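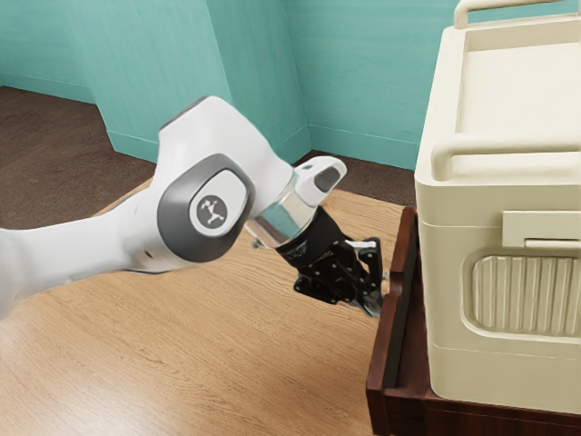 図1 白いロボットアームと木製の引き出し(シミュレーション画像)

Bamadgate基金 助成事業 中間進捗報告書
課題名:飼料穀物の輸出許可制と二国間外交関係に関する追跡調査
報告対象期間:事業開始から12月末まで

1. 報告の範囲

本報告は、Tuken政府が導入した飼料穀物の輸出許可制について、対象期間中に実施した文書収集、税関記録の照合および聞き取りの進捗をまとめたものである。許可制の是非に関する評価は最終報告で扱い、本報告では作業の到達点、未了事項および計画変更の申請内容に限定して記載する。

申請時の計画では、輸出側の行政文書を先に整理し、その後に輸入側の業界団体の対応を調べる順序としていた。しかし対象期間の前半に、輸入側の穀物輸入業者連合会が加盟各社に対してTuken産穀物の新規成約を見合わせるよう求める通達を出したため、順序を一部入れ替え、輸入側の文書収集を先行させた。この変更は前回の四半期連絡で通知済みである。

2. 背景の更新

許可制は当初、国内備蓄の確保を目的とする時限措置として公示された。その後、領海内の漁業権をめぐる両国の協議が中断し、輸入側の議会では許可制を外交上の圧力とみなす発言が続いた。Tuken外務省は両者の関連を否定しており、通商省も同じ立場の声明を出している。一方、通商省の内部通達には、許可審査にあたり「二国間協議の状況を参照する」との文言が含まれる版と含まれない版があり、どちらが現行であるかは確認できていない。

本調査では、公式声明、内部通達、実際の許可件数の推移を別々の資料群として扱う。声明の内容から許可審査の運用を推定することは行わない。申請書の段階では三者をまとめて時系列に並べる方法を採っていたが、予備分析で日付の基準が資料ごとに異なる(公示日、発効日、受理日)ことが判明し、現在の方法に改めた。

3. 作業の進捗

3.1 文書収集

官報、議会議事録、省庁通達および業界団体の通達を対象に収集を行い、登録済み文書は400件に達した。このうち議事録は委員会単位で分割して登録している。同一の通達が複数の経路で入手された場合は、本文の異同を確認したうえで1件に統合し、入手経路を注記欄に残した。

翻訳は原文の法令用語に対応表を設けて統一した。「許可」「承認」「届出受理」の三語は、英訳版で区別なく用いられている箇所が多いため、英訳のみに依拠した先行研究の記述とは一致しない場合がある。対応表は付属資料Aとして提出する。

3.2 税関記録の照合

輸出側の船積記録と、輸入側のMinier港における通関記録とを照合した。対象は許可制の公示前後に出港したばら積み貨物であり、照合が完了した積荷は200件である。照合項目は船名、積載品目、重量、船積日、荷受人の5項目とした。

不一致が最も多かった項目は荷受人である。途中で転売された積荷では、船積記録の荷受人が仲介業者名のまま残り、通関記録では最終の買い手名に変わる。これは許可制以前から存在する慣行であり、不一致そのものを迂回輸出の根拠とすることはできない。重量の差は、水分含有量の補正方法が両国で異なることによるものが大半を占めた。補正後もなお差が残る積荷は個別に抽出し、次期に船荷証券の写しを確認する。

照合用データの一部は、海運データ事業者Adamczyk社との利用契約に基づいて取得した。契約上、船舶ごとの位置情報は再配布できない。公表用の表では船名を伏せ、航路単位で集計する。 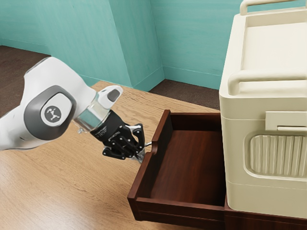
図2 テーブル上の開いた引き出しと白いアーム(CG)

3.3 聞き取り

聞き取りは、輸入業者、飼料製造業者、港湾荷役業者の3区分で実施した。質問票は全区分で共通の部分と区分別の部分からなり、共通部分では成約見合わせの通達を受領した時期、社内での扱い、代替調達先の検討状況を尋ねた。

輸入業者からは、通達は法的拘束力を持たないものの、連合会を通じた保険の団体契約に加入しているため従わざるを得なかったとの回答が複数得られた。飼料製造業者の回答は規模により分かれた。自社の貯蔵設備を持つ事業者は在庫で対応し、持たない事業者は割高な代替産地に切り替えている。荷役業者からは、入港船の減少よりも入港予定の直前変更による影響を挙げる回答が目立った。

Tuken側の行政担当者への聞き取りは実施できていない。通商省には書面で協力を依頼し、受領の連絡はあったが、日程の回答がない。外務省からは、漁業協議の再開まで通商関係の照会には応じない旨の返答があった。

3.4 指標の作成

許可件数、成約件数、公式発言の三系列について月次の指標を作成している。公式発言の系列では、発言者の職位と発言の場(議会、記者会見、国際会議)を符号化し、2名の作業者が独立に分類した後で突き合わせる。分類が一致しない発言は保留とし、符号化規則の改訂時に再分類する。現在の規則では、報道機関による要約しか残っていない発言を系列に含めない。

4. 暫定的な観察

以下は未確定であり、外部への引用を控えられたい。

第一に、許可件数の減少は公示直後ではなく、漁業協議の中断後に始まっている。ただし季節変動の調整が済んでおらず、収穫期の遅れによる減少と区別できない。

第二に、輸入側の成約見合わせは、許可件数の減少に先行した月がある。輸出側の措置によって取引が縮小したという一般的な説明は、この月については当てはまらない可能性がある。成約日の記録は業者により契約書の署名日と信用状の開設日が混在しており、基準を統一したうえで再計算する。 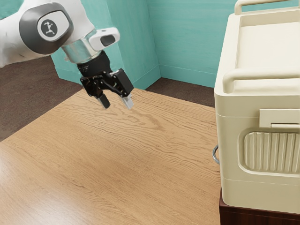 第三に、両国の首脳級の発言は強い調子を保っているが、実務者間の検疫手続に関する往復文書は対象期間を通じて途切れていない。検疫証明書の様式改定も予定どおり発効した。政治的な対立と実務的な手続の間でどの程度の分離が維持されているかは、次期の主要な分析対象とする。

5. 遅延事項および計画変更

遅延しているのは、行政担当者への聞き取りと、重量差の残る積荷の個別確認である。前者については、退職した元担当者と公開の審議会記録による代替を検討している。後者は船荷証券の閲覧手数料が想定を上回ったため、対象を重量差の大きい積荷に限定する。

あわせて、旅費の一部を資料購入費に振り替えることを申請する。Tukenへの現地渡航は協力依頼への回答を待って判断するため、現時点では航空券を手配していない。総額に変更はない。詳細は別添の費目間流用申請書による。

6. データ管理

聞き取りの録音は文字起こしの確認後に削除し、文字起こしは事業者名を符号に置き換えて保管している。符号と事業者名の対応表は別系統の記憶媒体に置き、閲覧者を限定した。Minier港の通関記録は港湾当局の閲覧規程に従い、転記のみを行い、原本の複写は保有していない。

7. 次期の作業予定

・許可件数系列の季節調整および成約日の基準統一
・未照合の積荷の処理と、重量差が残る積荷の船荷証券確認
・検疫関係の往復文書の分類
・公式発言の符号化規則の改訂と保留分の再分類
・元担当者への聞き取り依頼の送付

業界団体の通達は対象期間の末に改定版が出ており、旧版との対照表を作成中である。対照表は完成次第、付属資料Bとして追送する。

付属資料
A 法令用語対応表
B 業界団体通達の新旧対照表(追送)
C 税関記録照合の項目定義
D 聞き取り質問票(共通部分および区分別部分)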